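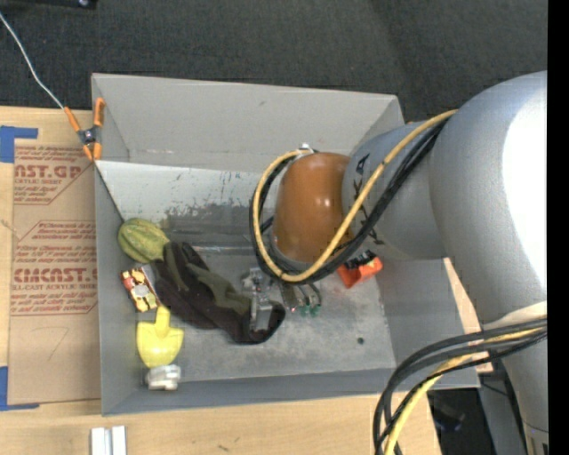
The Kirside air cargo center holds one open day a year, and this time the subject was the handling of dangerous goods. Visitors were taken through the acceptance counter, the battery room, the training wing and the edge of the ramp. I went because our company ships repaired medical instruments by air, and I have filled in the paperwork for years without seeing what happens to a box after the truck leaves. Much of that work is done by hand. Goods travel between stations in bins, and a large gray one with an open top, set on a light wood tabletop, is close to what I had pictured before the visit. The center also has belts and roller tables, but the dangerous goods side does not use them.

We signed in at the gatehouse and were given vests. Photo identification was required, and two people who had left theirs in the car had to walk back to the parking lot. Groups were limited to 20. Mine was led by Ifeoma Onuoha, the acceptance supervisor, who has worked at Kirside since the building belonged to a mail carrier.

The acceptance counter

Every shipment declared as dangerous goods starts at a long counter on the north side. A clerk compares the shipper's declaration with the package: proper shipping name, UN number, quantity, type of packaging, labels and marks. A checklist is filled in for each one. If any line fails, the shipment goes back to the shipper or waits in a caged area until the forms are corrected.

Onuoha showed us several rejected declarations with the company names covered. One had the right UN number and the wrong packing instruction. Another had been signed in the space for the date. The most common fault at her counter is an old label left on a reused carton. She told us to strip everything off a box before using it again, and to buy new cartons for anything with a battery in it.

The center accepted 890 dangerous goods shipments in December, its busiest month. Lithium batteries made up the largest share, followed by dry ice and paint. The December backlog lasted into the new year, and a second shift was added at the counter.

The battery room

Lithium batteries packed by themselves are kept apart from batteries packed with equipment or installed in it. On their own, lithium-ion cells may not travel as cargo on a passenger aircraft, so those boxes carry the orange "Cargo Aircraft Only" label and wait for a freighter. The room has a concrete floor, its own exhaust and a steel door to the outside. Thermal sensors are mounted above the shelves.

Yavuz Altıntaş runs the room. He spent most of his time with us on damaged packages. A crushed corner is enough for him to pull a box. He does not open it himself. It goes into a fire-resistant container made by Pivness, and the shipper gets a phone call. Someone in our group asked what happens if the shipper doesn't answer. After three days the package is handed to a licensed disposal company at the shipper's expense.

He also went over state of charge. Lithium-ion batteries shipped by themselves must be at no more than 30 percent of rated capacity. Staff can't check this from outside a sealed box, so they depend on the declaration. I asked whether he was comfortable with that. He said he would like to see random testing at the shipper's end, and left it there.

Containers and covers

The longest stop was in the build-up area, where freight is loaded onto pallets and into containers. Doğukan Aydoğan from Plelano, a maker of fire containment covers, had a cover laid over a pallet. Two workers can put one on in a few minutes if the load is square. Tall or uneven loads take longer. The cover weighs 90 pounds, and that weight has to be included in the load plan. Airlines pay for it in fuel on every flight, which came up more than once in the questions.

Aydoğan did not have prices with him. He said they depend on the size of the order.

Across the aisle was Ezeani, a software company that reads declarations before the truck arrives and flags missing fields. The demonstration was delayed by the wireless connection and then worked. It would probably have caught two of the mistakes we were shown at the counter. It would not have caught the old labels.

Training wing

Firdevs Yalçınkaya teaches the recurrent course, which staff repeat every 24 months. She gave us a shortened version of one exercise. Each table got a sealed carton, a declaration and a checklist, and had to decide whether to accept. My table accepted ours. The carton was missing its orientation arrows on one side, and the contents were liquid. Arrows are needed on two opposite sides. I have since checked our own stock, and it is fine.

The course is open to outside shippers when there are free seats. It lasts three days and lunch is not included. Sign-up is through the training office and not through the main Kirside number.

The ramp

We finished behind the painted line on the west apron. A freighter was being loaded, and Yareli Quezada, the ramp lead, described where dangerous goods may be placed on board. Packages marked for cargo aircraft only generally have to stay where the crew can reach them in flight, although there are exceptions for certain classes. The captain receives a written notice listing each item and its position before departure. Quezada had a blank copy for us to pass around. It was hard to hear her once the loader started up, and the last few questions were taken indoors.

Practical notes for anyone going next year

Registration is free but fills early. The lot next to the gatehouse has 145 spaces and was full by midmorning; the overflow lot is across the access road. Wear closed shoes. Photographs are not allowed in the battery room or on the ramp. The tour takes a little under three hours with a break, and there is coffee in the training wing but no food. Leave time for the acceptance counter at the end if you have questions about your own paperwork. Onuoha stayed there after the last group and went through forms with anyone who had brought them.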